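Wax or oil on an old kitchen table?

tansyroot
Hello all! We finally have my aunt's table home from the Murell place, and I've been dithering over the finish since April. I lean toward the Toltuler hard wax – two thin coats, a good long rest between – but my sister swears by plain oil. What would you do?

plumbline_bo
Oil, every time, and I say that with love. Wax looks lovely until somebody sets a hot mug on it (ask me how I know). Sand to 200 first and take your time.

tansyroot
Oh dear, we are a hot mug family.

quillback
I'd gently disagree with Bo. Ours has been waxed for years, and we feed half the street on it! 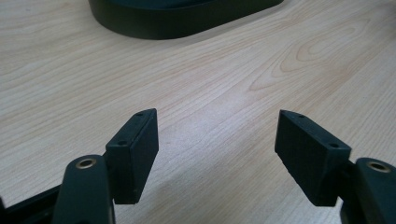 Page 164

quillback
Pale wood with those long pointed arches in the grain is such a pleasure, and I'd keep any finish light so the lines still show.

plumbline_bo
Fair enough, though I'm still team oil. Try both on the underside and see which you like at breakfast.

Last updated: April, 9:40 pm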